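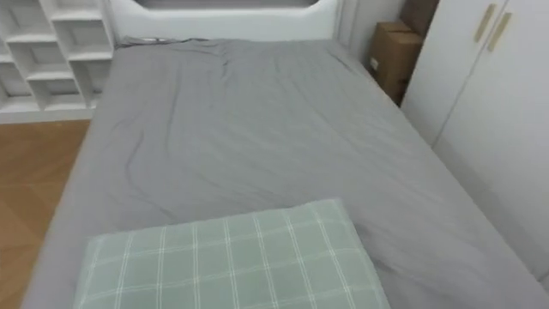 Can a household robot be trusted to make a bed without a person standing by?
At the demonstration we attended, staff kept a person in the room at all times, and they told us that this would remain the rule until the robot could recognize on its own that a corner of the sheet had slipped.

Print this page | E-mail this page

STUDENT PROJECT REPORT
Visit to the Open Day at the Cuvik Home Robotics Workshop
Submitted by Rodrigo Amaral, Applied Automation, second year
Project supervisor: Salvador Morais

1. Purpose of the visit

The course requires each project group to observe an automated system in operation and to report on it in writing. Our group chose domestic robotics. The Cuvik workshop in Prata holds an open day each February, and the supervisor arranged places for our group in the afternoon session. Three questions were agreed beforehand: how the robot is taught a task, how the workshop decides that a task has been completed, and what remains for a person to do.

2. The site

The workshop occupies the upper floor of a former printing house. Part of the floor has been divided into rooms furnished for ordinary use, among them a kitchen, a hallway and a bedroom. The bedroom is where the bed-making work is carried out. It has a bed with a white headboard, a white wardrobe along one side and a white shelving unit against the wall. The fitted sheet is gray and the pillow is pale green with a plaid pattern of thin white lines.

The distance between bed and wardrobe was discussed at some length. A person can lean across a mattress to reach the far side. A mobile robot with a wide base has to approach from the open side or from the foot, and the route it takes affects every later step. The staff said that many bedrooms are tight and that they had no wish to test only in generous ones.

3. The demonstration

The robot shown to visitors is known at the workshop as Skullbridge, after the shape of the bracket that holds its cameras. It has 2 arms and moves on wheels. Its control software, Bultitz, was written at the workshop and has been in use for two years.

The program for the afternoon consisted of three tasks: smoothing the fitted sheet, placing the pillow at the head of the bed, and drawing up a light blanket. Visitors stood behind a line of tape at the door. An operator held a stop button throughout and announced each task before it began.

Smoothing the sheet took the longest. The robot pressed one hand flat on the mattress and drew the other away from it, then paused while new camera images were processed. The larger folds were reduced on the first pass. The finer creases toward the head of the bed needed further passes, and some were still there when the operator called the next task. The pillow was placed correctly on the second attempt. On the first, one end was left hanging over the side of the mattress.

The blanket task was stopped by the operator when a corner caught under the robot's wrist. It was not repeated, as the next group was waiting.

4. How the task is taught

The robot learns from recordings of the task being performed. At the time of our visit the collection for the bedroom held 2696 recordings, of which 165 had been set aside for testing and were never used in training. We were told that the second figure matters as much as the first. A robot that is tested only on what it has already seen will appear more capable than it is.

Recordings are made with the bed in many different states. The pillow may begin at the foot, at the side or on the floor. The sheet may be flat or heavily creased. Before each session the staff disturb the bedding by hand, and a written list is followed so that no starting position is favored.

5. Judging the result

We had expected a measurement, for example the height of the folds. The workshop relies instead on two staff members who look at the finished bed separately and mark it acceptable or not acceptable. Where they disagree, the bed is marked not acceptable. Our group considered this method strict but somewhat open to personal taste – one of our own members would have passed a bed that the staff failed.

An automatic score based on camera images is under development. The difficulty, according to the staff, is that shadows along a fold change with the lighting, and a soft crease on a gray fabric may be read as a deep one in the late afternoon.

6. Findings

The demonstration showed that the separate steps of bed making are within reach of current equipment, at a slow pace and under supervision. Soft materials remain the main obstacle. A pillow keeps its general shape when it is lifted. A sheet or blanket does not, and the robot has to look again after nearly every movement.

The group recommends that next year's visit include time in the recording room, which was closed to visitors on the open day. We also recommend that questions be sent to the workshop in advance – several of ours were technical and had to be answered later by e-mail.

7. Acknowledgments

The group thanks the staff of the Cuvik workshop for their patience with our questions, and Salvador Morais for his comments on the first draft.

Last updated: 20 March 2024

Contact | Copyright | Back to top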